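Home | Talks | Workshops | Contact

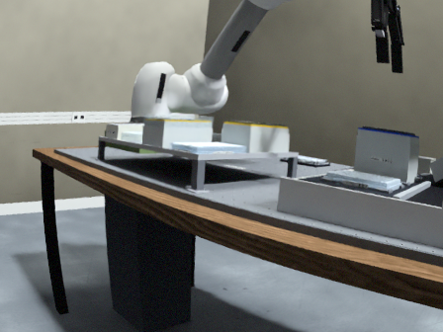
Slide 1. The Wendanard cell, simulated view, gripper empty.

Monday, October 27, 2025
Notes by Judit Antal

Start with the cell as a whole. One arm, one table, one gripper. We call the cell Grendora and it has 39 taught positions. Today is only about keeping those positions good. Mention that Rafsan Roy built the model and that questions about it go to him.

Slow down for the next slide.
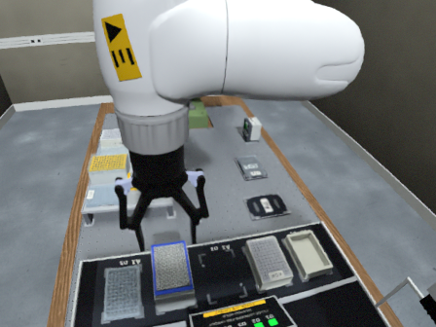
Deck alignment is the job we do most. The corner brackets set where a plate sits, so if a bracket is off, every pick from that slot is off too. Check the slots one at a time, always in the same order. The slot with only its gray brackets showing, to the right of the blue-rimmed plate, is the easy kind to check. Bring the fingers down slowly over a plate and stop short of it. Compare both sides before closing. If they differ, fix the bracket first and reteach after.

Ask who has retaught a position without looking at the bracket. Wait for hands.
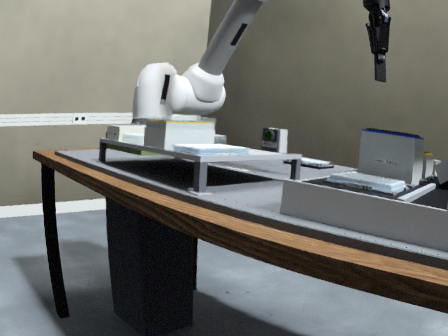 Reading time: 3 min

Now the routine. Every 13 days Adeel Rajput runs the checks in the model, then on the real cell:

- Home the arm and read the joint offsets.
- Open and close the gripper with nothing in it.
- Visit the raised platform, then the large container on the right.
- Save the log under the Cassim folder.

The cycle counter stood at 3,813 when we last changed the finger pads. Pads are a two-screw job. Reteach one position afterward and test it before touching the others.

Leave time for questions. Mitali has the spare handouts.

Recent talks
Marnau: Moving a Cell to a New Bench
Gripper Pads and When to Change Them
Reading Joint Offsets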